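Subject: Re: Hakala Handbook of Religious Thought, entry lengths and cross-references

Paraskevi Pappas wrote on Friday:

> I have 41 entries in hand for volume 2. Asabe's piece on divine
> speech overlaps with mine on createdness, and both cite the same
> Basran sources. Do we merge them, or cross-refer? Also, is the
> bibliography to be counted in the word limit? The Nunance style
> sheet says one thing and the contract another.

Paraskevi,

Keep the two entries separate. The headword list went to Bikdale in February and the index is keyed to it, so a merger would mean renumbering everything after "Covenant". Your entry should carry the dispute over whether scripture is created. Asabe Balogun's should deal with speech as an attribute and refer to yours for the rest. Her second section, on the inquisition under the caliphs, can be cut to a paragraph.

The bibliography is not counted. Follow the contract where the two differ. Works cited only once should be given in the text by author and short title, with full details at the end of the entry.

On transliteration: dots and macrons are kept in technical terms and dropped in place names. Mohandas Hegde has asked for the same rule in the Sanskrit entries, and I have agreed, except for titles of works. Files that came through the old converter have lost the dot under h in most places. Please check yours against the typescript, as the fault does not show up in a spelling check.

Page 155 of the sample proofs has the running head for "Creed" over the text of "Conscience". Aishwarya Alva has reported it.

Items still open:

1. Whether "Theodicy" is one entry or 7 short ones by tradition. Karthikeyan Mudaliar prefers the single entry. I would like to hear from anyone who has drafted a section already.
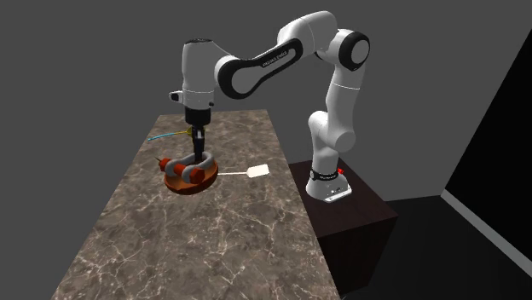
2. Dates. Both calendars in the entries on Islam, common era only elsewhere. Objections to me, off list.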